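# Zip pouches, paper and a clear table: tips from my recording sessions

I've been collecting demonstrations for a learning system since December, mostly at Rarkora, and we've just got through the stationery list: pens, staplers, envelopes and my old enemy the clear zip pouch. Lensa Kumsa asked me to write up what I've learnt before she starts on her own set, so this is for her and anyone else doing the same sort of work. A fair bit of it is handy if you just want tidier pouches in your desk drawer, too!

## Getting the pouch ready

See-through plastic is a pain. The arm has to work from what the cameras pick up, and with a clear pouch there's not much to go on apart from the shine. So choose one with a coloured zip. Red is my favourite, it shows up beautifully on a pale table and you can tell at a glance which way round the thing is lying.

Then put paper in it. An empty pouch curls and slithers about and you'll lose half your afternoon chasing it. I use plain white sheets, tapped square on the table first, slid in right up under the zip.
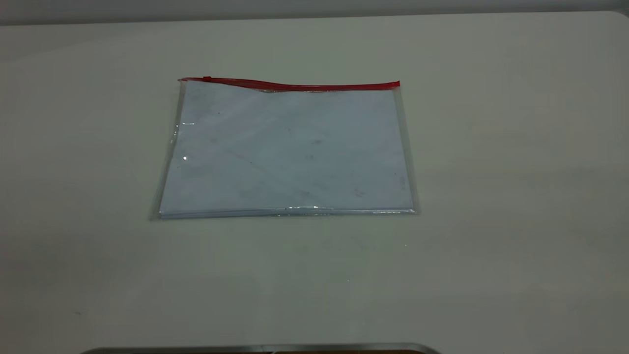

Don't overfill, though. If you have to squash the paper to get the slider across, take a few sheets out. Mekdes Shiferaw stuffed hers until the seam went (she's still finding bits of it), and we had to bin a whole batch because the pouch had changed shape halfway through.

A few more things I do before starting:

- Wipe the pouch with a barely damp cloth and let it dry. Fingerprints build up faster than you'd think.
- Flatten new ones under a heavy book overnight. Mine go under the Skodska parts catalogue.
- Run the slider back and forth a few times. New zips stick, and a sticky zip makes for jerky demonstrations.
- Keep a spare of the same colour and size in the drawer.

## Recording

We aimed for 800 recordings of the pouch and got there on Jul 14, 2023, with cake. The full stationery list comes to 2,000, so there's plenty left for you, Lensa.

My biggest tip is to move things between goes. I got lazy early on and kept setting the pouch down square to the table edge, over and over, and Lies Coppens spotted it when she went through the files. 196 of them were as good as the same recording! The system learns what you show it, so if it only ever meets a straight pouch it'll be lost the first time one lands crooked. These days I do a round like this:

1. Lay it straight, zip at the far side.
2. Slide it a hand's width left or right and go again.
3. Turn it on the slant, so the corners point every which way, and leave the zip done up. 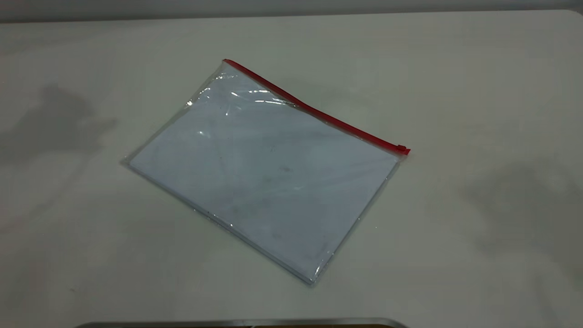
4. Swap the ends over, so the slider starts on the other side.

## Glare and shadows

Glare moves when the pouch moves, so you won't get rid of it all. I turn off the desk lamp and leave the ceiling lights on. Hiwot Moges likes the blind down as well, which I find gloomy, but her recordings are very even, so try both. A soft shadow on the table is fine. I leave those in on purpose, and it saves fussing.

Stand in the same spot when you reset, then step right back. Wear plain sleeves if you can.

## When a go goes wrong

Keep it, but mark it. A dropped pouch or a missed slider is still useful to Lies as long as it's labelled, and what really spoils things is a bad one filed with the good ones. I jot mine down in pencil as I go and type them up after tea.

Next on the list is the ring binder. If anyone at Illby has cracked opening those without the whole lot pinging shut, please send me a note.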